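# In praise of the beat-up bin

I will happily defend an ugly bin to anyone who asks. Scuffed bottom, chipped coating, a color somewhere between gray and tired - give me that over a shiny new organizer! 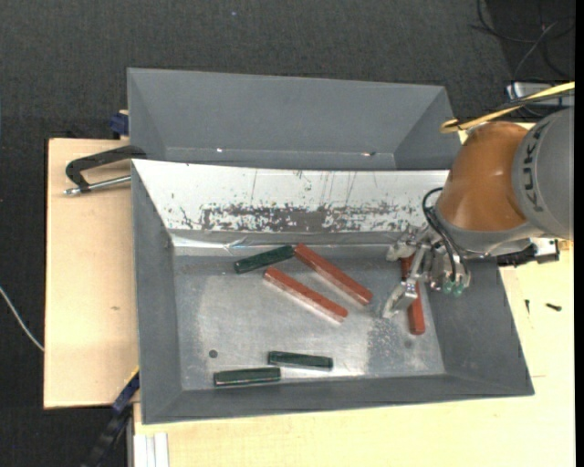 My case is simple. A bin that already has scratches gets used. When I set up my bench at Sala, I bought 11 clear plastic drawers with tiny labels, and by July I was still walking around them to drop things in the old gray bin (the drawers are in the hall now, full of tape).

Long bars and short bars can share, too. I love that! Red ones, green ones, all lying at whatever angle they landed, and you spot the one you want in 2 seconds because the color does the work. Sloping sides help your hand get in.

So please, don't repaint yours. Mine has three more years in it, easily, and I want every scrape.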